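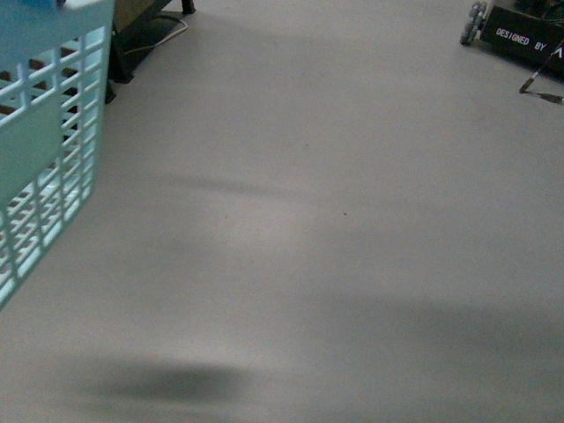
Teal basket, slotted sides.

Wednesday, July 24, 2024. Basket and bench notes, Pesbridge room.

Purpose of the day: settle which basket lives in this room, so that Dimas and I can stop having the conversation. The rule we agreed in the corridor was that whatever we pick has to fit on top of the cabinets, breathe on all sides, and survive being carried by Afiq.

Floor first. Swept, then mopped with the Narken cleaner at half strength. Full strength leaves a film that squeaks, and Teresa hears it through the wall and comes in to mention it. One speck is still on the floor. I have scraped it, soaked it and spoken to it sharply. It has tenure.

Cabinets next. Feet checked with the long level, one shim under the back corner of the near one. Wiped the brown panels with the grain and the black frames whichever way I liked. Still to do: the thin white cable that comes out at the bottom and wanders over the floor before going home. Chaiwat has clips. Chaiwat has had clips for 6 weeks. 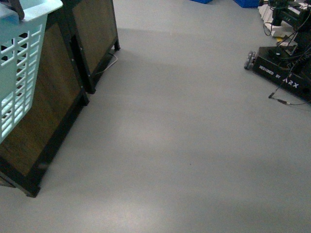
Basket trial

Load limit on top of a cabinet is 4 kg by our own house rule, which I wrote and have broken. Pushed the basket by hand from the side until it moved; it slid before it tipped, so I'm happy. Rubber dots would help. The Quiroga ones are 300 to a bag and we need hardly any, so Hakim will be finding rubber dots in his drawer until he retires.

Washing: warm water, dish soap, old toothbrush for the slots. Took longer than the floor. Whoever designs these has never cleaned one.
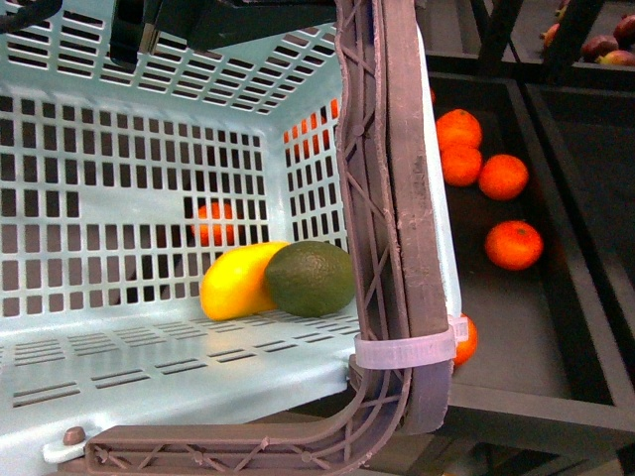 My real interest is fruit storage, as everyone here has been made to learn. The Vivport bowl in the kitchen has a solid bottom, and things go soft underneath where you don't look until September. I want air from below. A slotted floor gives you that, and with a mango and an avocado side by side in there, neither has a puddle to sit in. Handle down, too, or it catches sleeves. The handle itself is scuffed and dusty, so it gets the toothbrush next.

Dimas still prefers the bowl. Noted, with the date, in case it matters later.

Open items: cable clips (Chaiwat), rubber dots (Hakim, unwillingly), new tag for the shelf list. The next free number is 151. Afiq to do the carrying test after lunch, without the fruit.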